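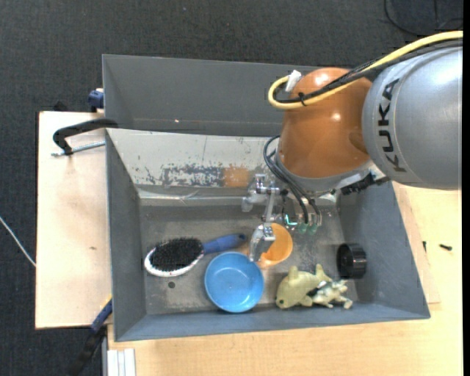

Dirumby bin cell: setup and upkeep notes

README for the cell and for the data that comes out of it. Read the upkeep part before you read the data part. Most of the odd things people have found in the data are upkeep problems.

Status

In use. Last full check in August. Maintained by Declan Ó Flaithearta, who also wrote this file and is to blame for its tone.

What the cell is

One KUKA arm, one gripper with metal fingers, two gray bins clamped to a wooden base, one fixed camera. The release holds 262 episodes of the arm working over the front bin with small household objects and toys in it. The older wiki page calls this "a calibrated industrial cell." I would not call it that. It is a decent arm above two bins held with clamps, and it stays accurate for as long as people leave the clamps alone.

Setup, in the order that works

1. Power off. Seat both bins against each other, rims touching, then put the clamps on. Hand tight plus a quarter turn. More than that bows the bin wall and you will not see it by eye.

2. Push each bin hard at a corner. If it moves, start over.

3. Run the arm through its full wrist range at low speed with the bins in place and the gripper open. Watch the yellow cable the whole time and leave the gripper alone. The loop needs slack at both ends of the range.

4. Check the air fittings by hand. The planned pressure sensor (Solís branch) was never merged, so a slow leak shows up as a weak grasp and gets logged as a failed one.

5. Touch off at the front bin's four floor corners. If any corner disagrees with the saved value by more than 2 mm, redo the touch-off. Do not average. Someone averaged once and we lost a batch.

6. Start the Deko logger before enabling motion. Starting it second gives you a clean-looking file with the first seconds missing.

Cables

The cables run along the outside of the arm and are held with zip ties and tape. I keep hearing that this is temporary. Treat it as permanent and check it before each session. Replace a tie if it has slid at all. Peel the tape and redo it when an edge lifts. Never pull a tie tight enough to pinch the hoses.

Omov sells a dress pack that is meant to fix all this. We tried one on loan. It held the cables nicely and took away wrist travel we needed near the left wall, so it went back. If you have made one work on a similar arm, send your joint limits along with your opinion.

Bin wear

The walls get scratched and the paint flakes. Leave it. Repainting halfway through collection changes what the camera sees, and then you have two datasets under one name. Floor scuffs are also left alone. Tape a hole only if a finger can catch in it, and write it in the log.

Loose screws on the tabletop have come from the base, the clamps and the gripper linkage at different times. If you find one, stop and find where it belongs. Do not put it in your pocket.

Known problems

Episode 79 has a bumped camera. It is still in the release so that the numbering matches the old index. Skip it.

Success labels were made by hand from the camera view. The wall hides small objects on the near side, and I don't trust the labels there. Use gripper width as well.

Round and hollow things (cups, bowls, short tubes) roll or tip when a finger brushes them. Some planners score well here by nudging an object to the wall first. Whether that counts as grasping is up to you, but please say so if you publish a number.

The maintenance log has 5 entries with no initials. I have asked. I can't vouch for what was done in those sessions.

What this data won't tell you

Anything about another arm, other bins or other lighting. We have been asked whether a policy trained here "transfers." We haven't tested that, and I would be wary of anyone who says they have on the strength of this set alone.

Reporting a fault

Open an issue with the episode number, the logger file and the touch-off values for that session. "Arm seems off" will be closed. If a clamp was moved, say which one, even if you put it back.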